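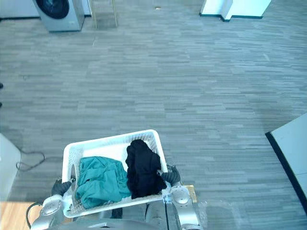

I can't stop making sweet potato flatbreads! Two ingredients (well, three if you count salt) and they puff up in the pan like little pillows. My friend Neema Shemweta gave me the idea when she brought a stack over with lentil soup last December, and I've been fiddling with it ever since.

Mash 1 cup of cooked sweet potato with 1 cup of flour, knead until it stops sticking, and roll it thin. Mine weigh 40 grams each before rolling. Cook in a dry skillet until you see brown spots — then flip and press the edges with a spatula.

I tried spelt flour this week and loved it, a bit nutty and a bit chewier. Next up is a cinnamon one for breakfast, with yogurt.

Recent posts
Pumpkin soup with too much ginger
Oduor's peanut stew
Carrot top pesto, second try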